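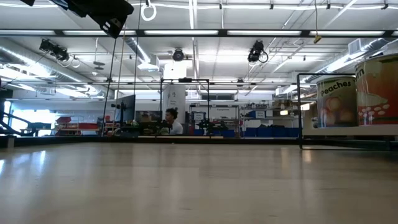 The Skodia frame kit is a set of black bars, corner blocks and screws for building a small gantry on a bench, sold without motors or a controller. I bought the 39-piece version to carry the rail for a homemade pick-and-place machine in our shared workshop. The black uprights are slender and take up little of the tabletop, so there is room beside them for large test objects such as the printed peach can. Ours is a light wooden table with a glossy top, and a polished surface like that gives the feet little grip. I added thin rubber pads under each one.

Assembly took nearly 3 hours. The corner blocks are the weak point. Two of the 8 supplied were out of square, and the top bar would not sit level until I replaced them with Kustley blocks, which use the same screw spacing. The bars themselves were straight and cut to matching length.

Stiffness is adequate for light work. With a Grerkeo stepper on the top rail and a small gripper, I measured no drift after 3000 cycles at low speed. At higher speed the frame rings when the carriage reverses, and a diagonal brace on the rear face cured most of it. Skodia does not include a brace. Plan on cutting your own.

The manual covers assembly only. Belt routing is left to the buyer, and the drawing on page 21 shows the motor plate upside down. Cable clips are also missing from the kit.

Recommended for slow machines with a light tool. For anything that has to reverse quickly, the Ngcobo kit has thicker corners and ships with braces.

Reviewed 1 August 2021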